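Notebook | Entries | Tools | Log in

January, gripper trajectory notes, cloth set

Picked up where Vilgot left off with the pose tracker. The complaint was drift: trajectories from the hand-held gripper look fine for the first few seconds, then the height creeps and the replay arm presses into the table. I reran the Hollimell batch, 200 episodes, with loop closure on and the old feature mask.

40 of them failed outright. The rest closed, but the height error was worse on the folding task than on anything with rigid objects. I suspect the mask. It covers the fingers in their closed position only, so when they spread, the tracker takes corners off the fingers and the screw bosses and treats them as part of the room. Plain tablecloth gives it very little to argue back with.

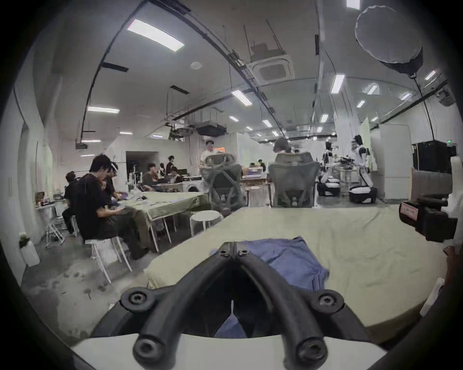
Gripper view, fingers spread, blue cloth on the green table. Most of the usable corners are up at ceiling height.

Changes made this afternoon:
– mask is now drawn from the measured finger width, per image, and padded by a few pixels
– features on the cloth are down-weighted, as they move when the cloth does
– people are still unmasked. Left alone for now, the outlier step seems to cope

The ceiling lights and cable tray are good anchors when the gripper is level. Tip it down to pick and they go, and we are back to table and cloth. Viklund's relocaliser is meant to handle that and I have it building, but it wants a different calibration file and I have not written the converter.

Episode 475 is the one to test on. It loses track at the first pinch every time with the old mask. With the new one it holds to the end, though the final pose is still low. Full rerun started at 4 pm, output goes in the Nornier folder. Do not train on the old set until that finishes.

G. Lundgren

Comments (2)

Vilgot Rønning: Width signal lags the images by one sample on the old firmware. Shift it before you draw the mask.

Gunnel Lundgren: Thanks, had not shifted it. Stopped the run and restarted – old output deleted.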